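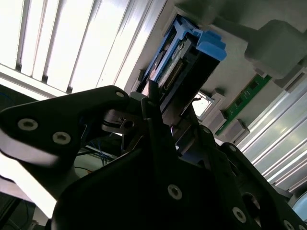
**What is the Urrego list?**

It's my running page of advice on buying and keeping secondhand desktop computers. I live in Vustuvside, I've been buying used office PCs for myself and my relatives for 17 years, and people kept emailing me the same questions, so now they live here. I named it after the street where I bought my first one. I don't sell computers!

**Why a used desktop and not a cheap new laptop?**

A used office desktop is usually a better machine for the money, if it's going to sit on a desk anyway. Big companies swap them out on a schedule, whether or not anything's wrong, and they end up on a shelf somewhere for next to nothing. You get a real keyboard, a real screen, and a case you can open. If you need to carry it to class, get the laptop. I'm not going to argue with a backpack.

**How much should I spend?**

The last one I bought was $54, with no drive in it. I put in a solid-state drive I already had and my aunt uses it every morning for her crossword and her bank. For a complete one with a drive and a working copy of an operating system, expect to pay more than that, and expect prices to jump in August and September when everybody's heading back to school. Spring is nicer.

**Where do you shop?**

Three kinds of places, in this order:

- **School and office surplus sales.** The Plutcombe one is my favorite. Get there early and bring cash, the card reader has moods.
- **Thrift stores.** Hit or miss. Ask if they have a test bench, some of them do and don't advertise it.
- **Online listings from people near you.** Fine, as long as they'll let you see it turned on.

I used to buy by mail and mostly stopped. Shipping a heavy tower costs a lot, and one of mine showed up with a corner folded in like a dog-eared page.

**What should I ask the seller?**

Ask to see it start up. Then ask how much memory it has, what kind of drive, and whether the drive is included (so many aren't!). Ask if there's a BIOS password, too. Office machines sometimes have one left over from the old IT department, and getting rid of it can be a real pain. And ask if it comes with the power cord, which sounds silly until you get home.

**Is "for parts" ever worth it?**

Sometimes, if you like tinkering and already have some parts. A listing that says "for parts" or "barebones" can mean anything from a dead board to a perfectly good one with a few things pulled out of it. The bits that tend to be missing are the small valuable ones: the processor, the memory, the drive. Look for photos of the inside before you drive across town, and if the seller only has photos of the outside, ask for one with the panel off.

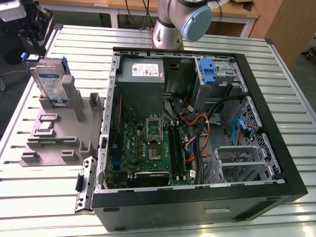
Add up everything you'd have to buy before you say yes to a price. I once got a tower for the cost of a sandwich and then spent more on the missing pieces than a complete one would've cost me, and I still had to find a drive bracket that fit. If this is your first used computer, please get one that turns on.

**How old is too old?**

I'd worry less about the year and more about what it can run. Look up the exact model, find out which processor it has, and check that against the requirements for the operating system you want. Do this before you pay. If it can't run a current version of what you're used to, one of the lighter Linux versions might be fine for email and browsing, but be truthful with yourself about whether you want to learn something new right now.

My own cutoff for memory is 4 gigabytes. Under that, I walk away, unless I know it can be upgraded and I've already got the sticks at home.

**What's the first thing you do when you get one home?**

I clean it. I take it outside with the power unplugged, open it up, and go after the dust with a soft brush and canned air. Hold the fan still while you blow on it. Then I put the panel back on, bring it inside, wipe down the case, and do a fresh install of the operating system. Don't just log in to whatever the last person left on there, even if it looks tidy.

**Can I open it up myself? I'm nervous!**

Most office towers are pretty friendly. Shut it down, unplug it from the wall, hold the power button for a few seconds, and lay it on its side somewhere with good light. Touch bare metal on the case before you touch anything else. Take a picture with your phone before you unplug any cable (I've been doing this for ages and I still do it every time).

Two things to leave alone. Don't open the power supply, ever. And if you ever have the processor out, keep your fingers away from the socket. On the boards where the contacts are in the socket, they're tiny, they bend easily, and bending them back is miserable.

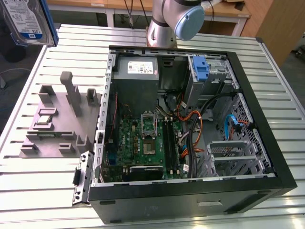
*An open tower on its side, with the CPU socket and memory slots empty.*

**Which upgrade makes the biggest difference?**

Swap a spinning hard drive for a solid-state one. It's the one upgrade where my relatives have called to say thank you without my asking if they'd noticed. After that, more memory. I wouldn't bother with a new processor in a machine like this, and a big graphics card often won't fit or will need more power than the supply can give.

**Do you recommend a brand of parts?**

Not really. I get asked about Stovex drives a lot, and I've got one in the den computer that's been fine, but one drive in one den isn't much to go on. Buy from somewhere with an easy return policy and keep the receipt.

**What about the old monitor in my garage?**

Try it! Plenty of old flat screens are still good, they just need an adapter. If it's a big glass one from 2000, though, it's heavy, it's hard on your desk, and it needs to go to a proper electronics recycler when you're done with it. Please don't leave it at the curb.

**How do I get rid of my old computer?**

Copy off anything you want, then wipe the drive or take it out and keep it. Vustuvside takes electronics at the transfer station until 4 in the afternoon, and there's usually a line in the last hour. If it still works, ask around first. Somebody's kid probably needs one.

**Will you look at a listing for me?**

Sure, send me the link and tell me what you want to use it for. I answer in the evenings and I'm slow in December.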